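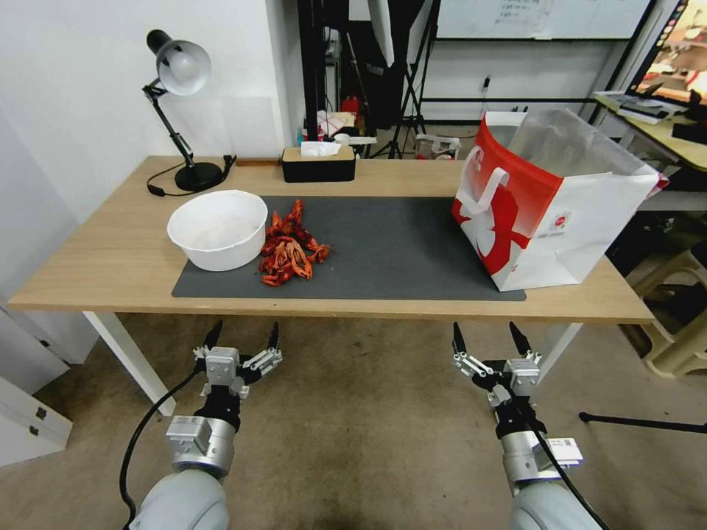
Before anything else, thank you for letting me spend so much of Friday going round the hall kitchen at Plindstead, and for the tea, which was very welcome by the time I got to the drains! The checklist follows the same order as last time so that you can put the two side by side, and I have written my comments under each item instead of saving them for a separate letter, as I did before (several of you told me the letter went astray). Most of what I have to say concerns shellfish suppers and other food that people bring in themselves, because crayfish heaped straight on a table mat, with a big bowl standing next to them and a carrier bag at the far end, is the sort of serving arrangement your hirers like, and the present hire notes say nothing at all on the subject.

KITCHEN AND SERVING AREA CHECK, PLINDSTEAD HALL
Checked by: Mihret Feyisa
Next check due: September

1. Hand basin, soap and towels
Result: Satisfactory
Comment: Hot water came through quickly and the soap was full. Please keep the basin for hands only. I did find a vase soaking in it, a very pretty one, but it needs another home.

2. Fridge temperature
Result: Satisfactory
Comment: The left-hand fridge read 3 degrees and the Lidov one read 6, so both are under the 8 we must not go over. I would still like the Lidov turned down a notch, as it creeps up whenever a party is in and the door is forever opening. The log sheet had gaps over the holidays. A reading morning and evening on hire days is plenty.

3. Food brought in by hirers
Result: Action needed
Comment: Please add a short paragraph to the hire notes. Cold dishes should travel in an insulated bag with ice packs and go into the fridge on arrival, and the bag itself doesn't count as a fridge once the ice has melted. Shellfish should come from a proper supplier, and whoever is hosting ought to keep the receipt or label until everyone has gone home. If cooked shellfish is served cold, have it out for no more than two hours and throw away what is left. I know it goes against the grain with something so dear, but please do be firm.

4. Allergy information
Result: Action needed
Comment: The card by the hatch still lists only nuts and milk. Crustaceans, molluscs and fish each need their own line. Tongs and bowls used for shellfish must be washed properly before they touch anything else, and the same goes for mats and tabletops. The Negussie family have kindly offered to print new cards, so it is only a matter of sending them the wording.

5. Tables
Result: Satisfactory, with a note
Comment: Tops are sound and wipe clean. One of the folding ones in the store has a leg catch that doesn't click home. I have tied a label on it, so please leave it folded until it has been mended.

6. Floor and walkways
Result: Satisfactory
Comment: Dry and clear on the day. Bags do tend to gather by the hatch during a supper, just where people come through carrying hot dishes, and a hook or two on the wall would help no end.

7. Oven and extractor
Result: Action needed
Comment: The Galtard extractor is rattling again and the filter is thick with grease. It wants soaking overnight and, if the rattle is still there afterwards, a call to the engineer.

8. Waste
Result: Satisfactory
Comment: Bins lined and lids fitting. Shells should be double bagged and taken to the outside bin the same night, or you will all know about it by morning.

Signed: M. Feyisa
Copy to the bookings folder and one for the kitchen noticeboard, please.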